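From the Spare Room

Hello again, everyone. It's May, the heater has come out of the cupboard, and I've got more fruit than I have bowls. Again!

If you were reading along this time last year you'll remember the passion fruit vine I was whingeing about, the one on the side fence that gave me nothing but leaves for two summers. Well, it's made up for it. I've been bringing them in by the pocketful and giving them to anybody who stands still long enough at my front gate. Then Yasaman Talebi came by with a bag of mandarins off her tree (she won't let you leave her place without some, and if you don't visit she brings them to you), and the tomatoes are finishing up as well, so I pulled the lot before the cold nights got at them. Green, red, whatever was hanging there.

The kitchen bench is full of jars at the moment and the table has my sewing on it, so the sorting got done on the bed in the spare room. It's the best light in the house in the morning, and you can sit down to do it, which my knees appreciate. I do it on the sheet with the mint-green cloud faces, which has been through the wash so many times that one more won't hurt it. The faces still cheer me up no end.
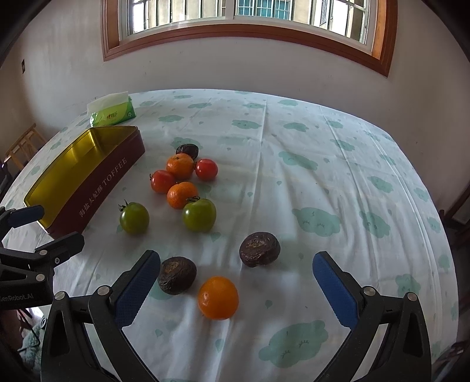
Mandarins, passion fruit and the last of the tomatoes, with the old toffee tin standing open.

A few of you asked last time what I do about wrinkly passion fruit. Please don't chuck them out! Wrinkled is how I like them. The smooth shiny ones look lovely but they can be sharp enough to make your eyes water, and a few days in a bowl does them the world of good. What I go by is weight. If it feels heavy for its size there's plenty inside. If it weighs nothing and rattles, well, that one's for the compost.

Green tomatoes are a bit more of an argument in this house. My mum swore by a sunny windowsill and I did it her way for years, until I lost a whole row of them to sunburn (they go pale and leathery on one side, horrible things). Now I put them somewhere dim and not too cold, with a ripe one alongside for company, and have a look every day or so. Leave the little green top on if you can. Any that are still stubborn after a fortnight go into relish.

Which brings me to the relish. Yasaman's version is the one I've settled on, and it's very forgiving:

700 g green tomatoes, chopped small
265 g onion, sliced
435 ml malt vinegar
75 g sultanas
Brown sugar to taste (I start with a cupful and keep going)
A good teaspoon of mustard seeds
Salt

Salt the tomatoes and onion and leave them overnight in a covered bowl in the fridge. Drain them well the next morning, then tip everything into your biggest pot and simmer it gently with the lid off. Mine took around two hours, but my stove is slow, so go by the look of it. You want to be able to drag a spoon across the bottom and see a clean track for a second or two. Into hot clean jars, lids on, and once they've cooled they live in the fridge. Very good on a cheese toastie.

The mandarins won't need a recipe, they'll be gone by the weekend. I do save the peel, though. I dry it on a rack and keep it for tea, and I've been eyeing off that toffee tin for storing it in. I'm a terrible one for keeping tins. I've got them for buttons, for seeds, for birthday candles, and one that I haven't been able to get the lid off for years, so goodness knows what's in there.

Now, swaps. I've put a box out by the gate again, so help yourselves, and if you've got spare lemons or limes I would love some. I'm also after jars, medium ones with metal lids, and they don't have to match. Drop them on the verandah any time before nine in the morning or after four, and give a knock if you feel like a cuppa.

Next month I'm going to have a go at mandarin marmalade, which I've only made once before and which set like concrete. If you've got a recipe that works, please send it in!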